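Manipulation : Anstead révise sa procédure d'essai

Depuis février, le laboratoire d'Anstead applique une nouvelle consigne aux essais de préhension sur table : contrôle de l'ouverture des doigts avant chaque série, vitesse d'approche réduite sur les 4 derniers centimètres. 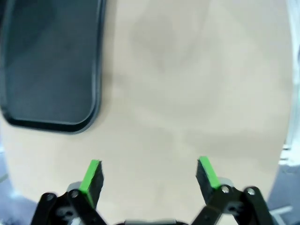 La consigne fixe aussi l'usure admissible des patins, contrôlée tous les 47 cycles environ. Marin Kovačević, responsable des essais, prévoit de l'étendre au site de Flevinbridge.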